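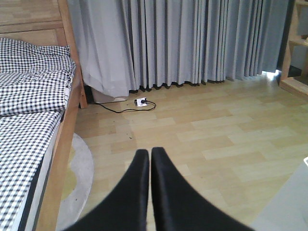 4.2 Night firing and notice to residents

The second part of the study dealt with the way in which night firing at the Drundarside training area is announced to the people who live beside it. Under the present arrangement, notice is sent by post to every household within five kilometres of the boundary and is repeated on the parish website. Letters for the December firing period were posted in a single batch. Jakab and Rotich interviewed residents in Trultwood and on the farms to the north, and asked when they had first learned of the firing dates and whether the notice had changed anything they did.

Most of those interviewed had received the letter. Fewer had kept it. Several livestock owners said that they needed the hours of firing as well as the dates, as they moved animals to the far fields before dusk and brought them back the next morning. The letter gave a start time but no finish time – a gap that the range office had already noted in its own records.

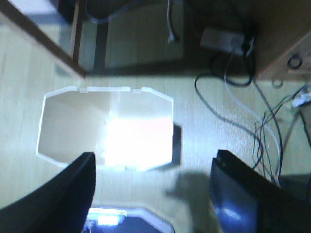

Among households without livestock, the main concern was sleep. Parents of young children asked for firing to end earlier on school nights, while shift workers preferred a fixed pattern from one month to the next. These requests cannot all be met. A fixed pattern would limit the use of the range in poor weather, when exercises are often put back at short notice, and an earlier finish is hard to arrange in summer.

Figure 2. White octagonal open container on a pale wooden floor, viewed from above.

Owino and Kariuki compared the complaints log with the firing programme. Of the 80 complaints examined, eight referred to nights on which no firing had been planned or carried out. The remainder fell mainly on nights when the programme had been altered after the letters went out. The last entry, dated 23rd December, concerned a change of which the caller had heard only from a neighbour. We therefore treat late changes separately from planned firing in the analysis that follows, and return to the use of text messages in Section 4.3.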